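Magazine > Features > Small Towns

News Features Letters Subscribe

The Second Life of Office Computers

In Firden the old dairy has a new smell. It used to be sour milk, and now it is dust and warm plastic. Every week a van comes up the hill with computers that offices no longer want, and every week a smaller number of them goes down again to people who want them very much.

I came to Firden in January to write about the closing of the dairy. I stayed eight days and wrote about this instead.

The workshop is called Vudia. It took over the cold room first and then the bottling hall, where the floor slopes toward a drain and every table must have a piece of wood under two legs. Last year 653 machines came in and 396 were sold or given away. The others became parts, and what could not become parts went to the metal dealer, who pays by weight and does not ask what a thing was able to do.

People imagine that repair is a work of the hands. Mostly it is a work of reading. One must learn which processor goes in which board, and which board accepts it only after an update that the maker removed from its website years ago. At Vudia they keep a thick folder of such knowledge, printed on paper, with coffee on the most useful pages.

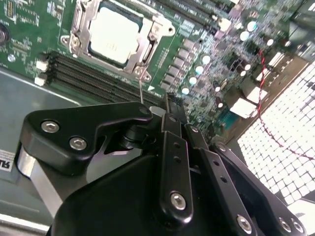
A remark I heard more than once at the counter was that all this is very nice, but a person who buys a computer that is ten years old buys also ten years of somebody else's problems, and a cheap new one at least comes with a guarantee. I wrote it down because it is a serious objection. The workshop does give a guarantee, but it lasts 100 days, and a student's course lasts three years.

Still, I looked at what a cheap new laptop is. The memory is often soldered and the battery is often glued. When it breaks after the guarantee, the owner has a flat object to put in a drawer. An old office machine is heavy and ugly, but it opens with one ordinary screwdriver, and for almost everything inside it there is another one on a shelf in Firden.

The big machines are a separate matter. When a company closes its server room it wants everything gone by the evening, and so Vudia receives equipment that no family needs. For a long time it was taken apart for copper. Then the school in Gevero, the next village, asked if it could have one to keep its lessons and films on, as the connection in the valley fails whenever there is strong wind. It stands now in the former coat room of the school and heats it quite well. Two farms share another one for their milk records - the last thing in Firden, I think, that still has to do with milk.

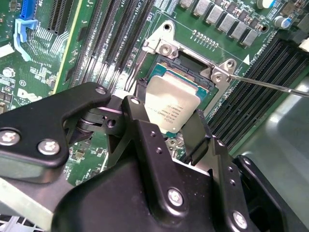
There is also the question of electricity, which the friends of repair do not like so much. An old server is hungry. The school in Gevero found this out with its first winter bill, and now the machine sleeps at night and wakes at seven in the morning. I believe that a fair account of reuse must include this bill. It must include also the energy to make a new machine, and that bill arrives somewhere else, to people who never see Gevero.

On my last evening I had dinner at the Ra, the only restaurant that stays open in winter. The cash register there is connected to a gray computer under the bar, with a Vudia sticker on its side. It needed a long time to print my receipt. The waiter went to clear two tables and came back, and the paper was just coming out.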